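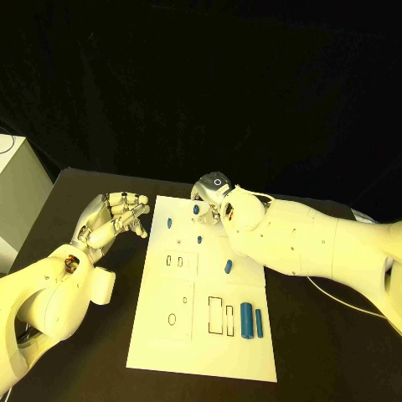 Plornlow Talk, episode 11: audio and edit questions
Board: TV / Talk and Variety

gridleaf
Has anyone compared the broadcast cut of episode 11 with the streaming cut? The Szu-yu Wu segment is 4 minutes shorter on streaming. The missing part is the exchange on why she left Esfahani before the second season. Broadcast has it complete, including the follow-up from Ching-wen Kao.

tapehiss_475
Confirmed. The streaming cut goes from the applause after the clip straight to the rapid-fire round. The room tone changes at the join, so it was cut after the mix.

Ordell
Could be music clearance. They play the Esfahani theme under that exchange on broadcast. Streaming rights are often cleared separately.

gridleaf
The theme runs for a few seconds at the start. You don't drop a whole exchange over that. You replace the cue.

Ordell
You replace the cue if you have separate stems. If the music was played live in the studio it is on every open mic and you can't pull it out. Clomotance records this show with the band in the room.

tapehiss_475
The band was in the room for the first season. Season two uses playback. Check the credits: no musicians listed after the October episodes.

Ordell
Fair, I was going by the first season credits. I still think clearance is more likely than someone's publicist making a call.

marrowbone
Wu said less in that exchange than people are claiming. She said the schedule clashed with a stage run and that Kao was told before she was. That second part is the only line anyone would want out.

gridleaf
And Kao laughed and agreed with it on air. Hard to call that a leak.

Differences found so far, broadcast against streaming:

1. Opening monologue: same length, one joke re-recorded. The lip sync is off on the last line.

2. Wu entrance: streaming uses a wider shot, and the applause is shorter.

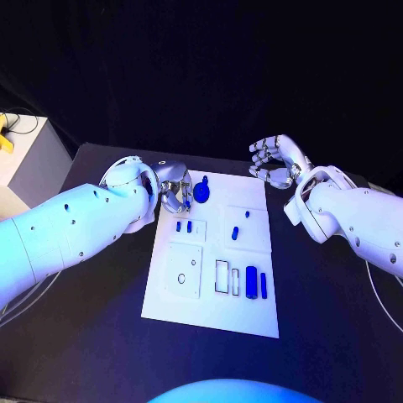 3. Esfahani exchange: missing on streaming.

4. Rapid-fire round: same questions, different order. Kao's score is corrected on streaming.

marrowbone
Item 4 is wrong. The order is the same on my copy. Which region are you in?

gridleaf
Asteck box, imported. It may be getting a different master. I'll check again on Monday when the repeat airs – if the order matches yours I'll edit the list.

tapehiss_475
Post the subtitle file too if you can pull it. The timings will show where the cut was made.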